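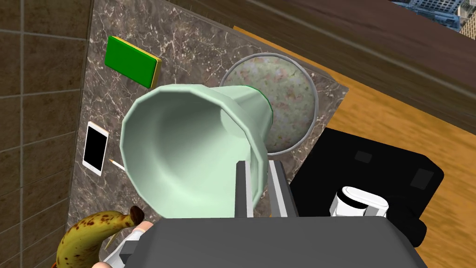

Deirdre Hayes

The first thing a new operator learns at Vorkeck is to slow down. People come in for the afternoon shift, pick up the hand controller and move the way they would with their own arm. The simulated gripper follows them, and the cup goes over.

The company's teaching group in Braltimley records kitchen tasks done by remote control inside a simulator. A trainee needs 81 clean runs of one task before moving to the next. Most get there in nine days.
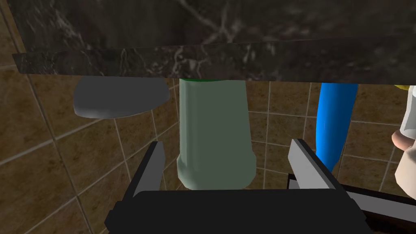

Operators work from several views, and the one from the wrist takes the longest to trust. It gives a close look at the fingers and very little of the room. With the pale green cylinder between the two grey fingers and the dark slab filling the top of the view, a beginner has to judge depth from a few edges and the tiles behind. Brendan Tully, the shift lead, tells people to stop there and check another view before going on.

The runs are sorted afterward. A pause is fine if it is short. A run with a long hesitation in it gets cut, and the 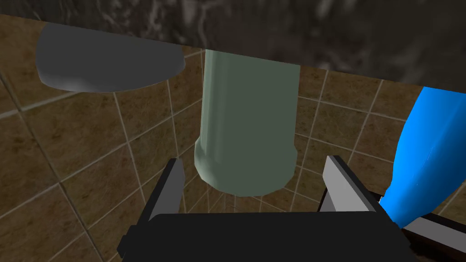
same goes for one where the operator corrects the grip over and over. The software, called Mabuza, learns from whatever it is given, and early versions picked up a habit of hovering. Tully traced that to 29 recordings made by one tired crew in April. They were pulled and the training was run again.

I tried it myself for 44 minutes. My hand cramped before I had anything worth keeping.
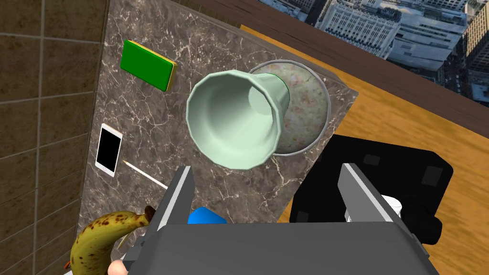
Goledby doubts that remote control is the right way to teach at all. Moving a real arm by hand gives the teacher a feel for weight, Goledby told me, and a person with a controller is guessing at it. Vorkeck plans to try both methods on the same task next.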